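These notes are for the people who join the Pinheiro project and must set up the grasp point picker for cloth. I wrote them in July, after Ademir Rezende asked me the same questions two times. I assume you already have the arm running and can read the wrist camera stream.

## What we want

The picker takes one wrist image and gives back one point and one angle. The gripper goes to this point, closes, and lifts. For cloth, a fold that stands up is a much better target than a flat area. So the work is mostly to find folds, and to ignore the fingers, which are always inside the wrist view.

## Step 1: Mask the fingers

Do this first. Without the mask, the picker likes the fingertips very much — they have the strongest edges in the whole image.

The finger position in the image depends on the opening, so one fixed mask is not enough. We keep a small set of masks and choose by the reported width:

```yaml
finger_mask:
 source: gripper_width
 interpolate: true
 grow_px: 2
```

Run `cester mask --preview` and open and close the gripper slowly. The colored area must cover both tips at every width. If a thin line of the inner face stays uncovered, increase `grow_px` by one and try again.

## Step 2: Fix the exposure

White cloth on a light background confuses auto exposure. Turn it off. Put the cloth under the camera, lower the exposure until the brightest fold is not saturated, and save the value in the camera profile. Check the histogram, not your eyes.

## Step 3: Build the fold map

The fold map comes from the shading gradient at two scales. The small scale finds sharp creases and the large scale finds the soft, raised folds. We only want the second type for grasping.

```yaml
fold_map:
 crease_weight: 0.2
 ridge_weight: 0.8
 min_ridge_length: 40
```

Isla Nisbet tested equal weights on the Maltcombe recordings, 347 images in total, and the picker chose flat creases too often. Please keep the crease weight low.

## Step 4: Check one view by hand

Move the arm over the cloth, nearly close the fingers and save a single image. Before you look at the output of the picker, decide where you would grasp. Then compare.

- A long raised ridge should be bright in the fold map.
- A thin gray crease in flat cloth should be weak, even when it looks very sharp.
- Stains, seams and small threads should give almost nothing. If they do, raise `min_ridge_length`.
- The area of the fingers should be fully black.

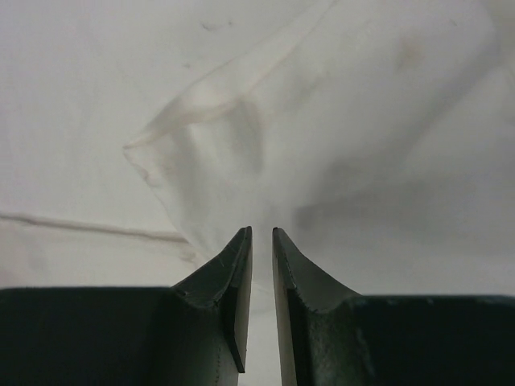
## Step 5: Choose the point

In this view the large fold that runs up toward the right is the good candidate. The crease at the left is the typical false one, and the faint beige spot on the fold must not attract the point. The picker takes the best ridge, then moves the point a little toward its middle:

```
cester pick --input view.png --candidates 2 --show
```

If the two candidates are on different folds and have similar scores, move the camera a little and take a new image. A wide shadow beside a fold can also pull the point down. In this case add light from the other side before you change any weight.

## Step 6: Send it to the planner

Skeresine expects the point in the base frame, with the angle in radians. Our picker writes degrees, so use the converter and do not edit the file by hand. Limit the closing speed to 400 in the driver settings for the first tests.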